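Trurstead Workshop Night, minutes, November

Started at 6, and I'm the one typing again, hi! The Miltus arm build is at 1165 screws and washers logged (yes, I kept the list). We agreed to order new finger pads from Nasrallah, and the Cotbridge motor goes back for a refund.

Towel folding stays our goal for spring.
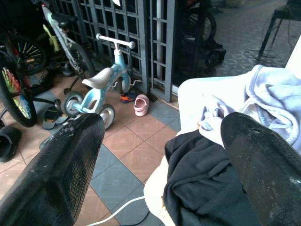
After that we got stuck on cable ties for ages, and then voted to buy a bag of them. Next meeting same place, at 8, bring snacks!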